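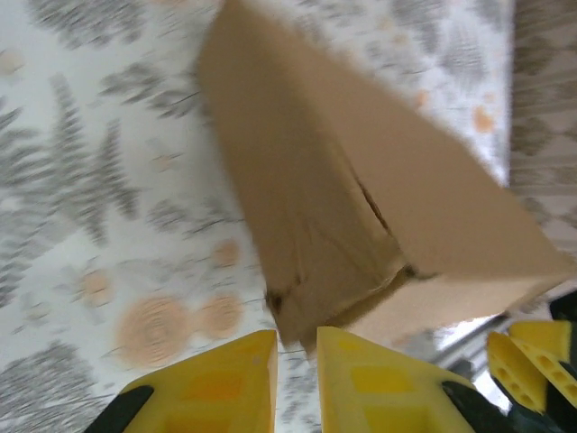 Packing and Materials Handling — week 5 notes
Corrugated boxes: grading used cartons, repacking, labels

Handout for Tuesday group. Bring it back next time, we write on the back page.

Carried over from last week
We did not finish flute types. Read the Stöcker sheet yourselves, only the first two pages matter. C flute is the one you'll meet most. B is thinner, prints nicer, crushes less on the flat. Double wall = two layers of flute, not two boxes.

Where a box is strong
Corners and vertical edges carry most of the load. The big flat panels do much less than people think. Push in the middle of a side panel, it gives. Push straight down on a corner, it doesn't — until the corner has been crushed once. After that it folds in the same place every time.

So when you grade a used box, start at the corners. Then the folds. Then the flaps. Panels last.

Grading used cartons (learn this, it comes up)
Grade 1 — corners square, folds clean, old tape comes off without taking the liner. Reuse for anything up to the original weight.
Grade 2 — scuffs, one soft corner, a short split on a fold that has not gone through to the inside. Reuse for light goods, bottom taped double, never on the bottom of a stack.
Grade 3 — split right through on a fold, or two crushed corners, or any damp. Flatten, recycling.

The split on a fold is where people argue. A dark line along a crease can be the outer liner cracked, or it can be a buckle with the liner still whole. Open the box and run your thumb down the inside of the same fold. Smooth inside = grade 2. If you can feel the edge of the tear, grade 3. Don't guess from outside, Knut Weidemann's group guessed all of last May and had to regrade the lot.

A worn notch at a corner: press it. Springs back a bit, fine. Stays flat and feels papery, the fluting is gone.

Folding back up
Fold along the factory score only. If the score has wandered (cheap cartons do this), use a ruler and the back of a butter knife and make a new one. Long flaps last. Short flaps first, always, even if the box came to you the other way round.

Tape
H pattern top and bottom. Center seam, then both edges. Let the tape run 2 to 3 inches down the side. We use the Gokia paper tape in class, it wants a firm rub or it lifts overnight. Don't stretch it. Do not tape over old tape, peel first.

Filling
No empty space at the top. Crumpled paper goes in the corners before the middle. Shake test: lift, tilt one way, tilt the other, listen. If somthing moves, open it again.

Heavy things low and central. Books flat, spines alternating. For the exercise each pair gets 24 tins and one carton from the used pile. Grade it first, write the grade down, then decide if you would pack it. You are allowed to say no and ask for another.

Labels
Two labels, one on top, one on a long side. Never across a seam. Old labels come off or get blacked out completely, barcodes too. Clonevetti stock has the label printed on a flap, just turn the flap in.

Stacking
Column stacking (corner over corner) is stronger. Brick pattern is steadier but you lose a lot of the strength becuase corners sit over panels. For a short stack either is ok. Long storage, columns, and a sheet between every second layer.

Damp: board goes soft well before it feels wet. Keep cartons off concrete.

For next week
— one used box from home, any size, not cleaned up
— your grade for it, plus one line saying why
— read the Surkutetti returns form, both sides

Short quiz on the grades, 20 minutes. Questions to Colleen Beaulieu, room 2536, mornings best. Spare tape guns are in the bottom drawer there, sign them out.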